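**From the gripper bench: small, shiny and awkward**

Several of you wrote in after the last newsletter to ask what had become of the jaw pad comparison, and I'm sorry it has taken me until October to sit down with a pot of tea and write it up properly. The short version is that we now have 359 good episodes with the ribbed pads and a rather fat notebook, and that jewellery is every bit as cross-making as Harpreet Boychuk warned us it would be when we first mentioned it over lunch.

For those who have joined since the spring, we have been comparing two sets of pads on the same hand-held grippers. The Betent pads are smooth and fairly firm, and they came with the kit. The Brullance pads are the blue ones with ridges, a touch softer, and they cost more than I should like (184 for a box, before postage, and the postage was not kind). The jaws, the linkages and the cameras stay as they are. Only the pads get changed, which takes a small screwdriver and more patience than I have after four in the afternoon.

We had already done the kitchen things and the stationery, and both sets of pads managed those so comfortably that there was very little to choose between them. Grażyna Dudek said in the summer that we were being too nice to them, and she was quite right. So out came the green box, the beads, the pearls, the bangle, the chains and the red knotted cords, all to be sorted on a checked tablecloth with a gripper in each hand. The task is simple to say: pick up one piece, put it in the box, pick up the next, and try not to bring half the table along with it.

The cord bracelets were the first surprise, and a pleasant one. A knotted cord has a lot of give, and I had expected it to squirm about between the jaws. With the ridged pads you can come down over the bunched part with one jaw on either side, close up slowly, and it stays where you put it. The smooth pads will do it too, but you have to squeeze harder, and then the knot has a way of rolling upwards just as you lift.
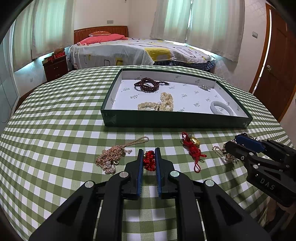 Carola Kuhlmann wrote back to the draft of this item to say that she'd had rather the opposite experience at Cloutier, where her smooth pads did better on cord than her ribbed ones, and she wonders whether our ridges run across the knot or along it. She thinks it matters a great deal more than the softness of the rubber, and would like us to try turning the bracelet a quarter turn before we go handing out any prizes.

It's a very fair point and I have put it at the top of the list for next time. Looking back through my notes, I have only a handful of entries where I wrote down which way the knot was lying, so I can't answer her from what we've got. Carola, thank you, and please do send your own figures if you can spare them.

Chains are another matter altogether. I will admit that I went to bed grumbling about chains more than once. A fine chain in a heap doesn't behave like one object at all, and whichever pads you have on, you pinch three links and the rest of it decides for itself whether to come. What helped most was using both hands: one gripper to hold the heap still, the other to find a free end and lift it straight up. Océane Landry, who has much steadier hands than mine, worked out that if you keep the second gripper low and bring it in from the side you also keep it from blocking the camera on the first, and the recordings were a good deal easier to use once we'd all copied her.

Beads were kinder. The little round ones settle between the ridges, and a doubled strand comes up in one go nearly every time. Pearls sit somewhere in the middle. The bangle is so smooth and thick that I'd have bet on the firm Betent pads, and I would have won my bet, though only by a little. If you're working with anything hard and rounded I wouldn't rush out to change what you have.

Then there are the rings, which I had left until last because I was dreading them. A ring offers you very little to hold, and the grip is different according to whether you take it by the band or by the setting. We took ours by the band wherever we could. The jaws have to be opened wide and brought down level with it, quite close to the cloth, and the tapered ends of the blue pads are a real help there. The Betent ones are squared off at the end and I kept nudging the ring along the table like a very slow game of shove ha'penny.
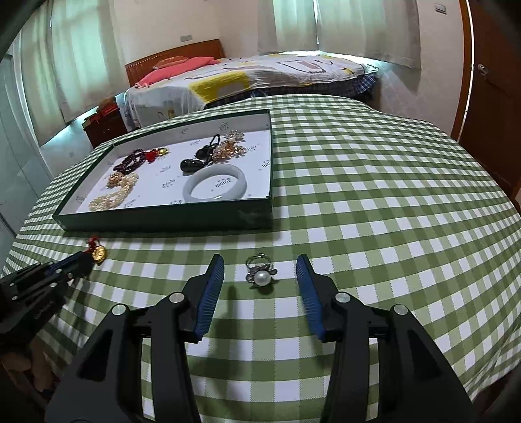
*The pearl ring between the open jaws, with the red cord and its gold pendant held in the second gripper.*

A word on the recordings, for those of you who are only here for the data (I know who you are, and you're very welcome). With the kitchen and stationery work added in, we now have 2,270 episodes checked and labelled out of 2,688 recorded. The remainder are waiting for Marlene Hawthorne to get through them, and she has asked me to pass on that she would get through them faster if people filled in the pad column. I have been the worst offender and have promised to mend my ways.

Next month we'd like to try Carola's quarter turn, and also a pair of Hadden pads that have been sitting in their packet on my shelf since the summer. They're thinner than either of the others, with a fine stipple in place of ridges, and I have hopes of them for chains. If anybody has a set of narrow jaws they could lend us for a fortnight, please drop me a line. I will pay the postage both ways and put in a packet of biscuits.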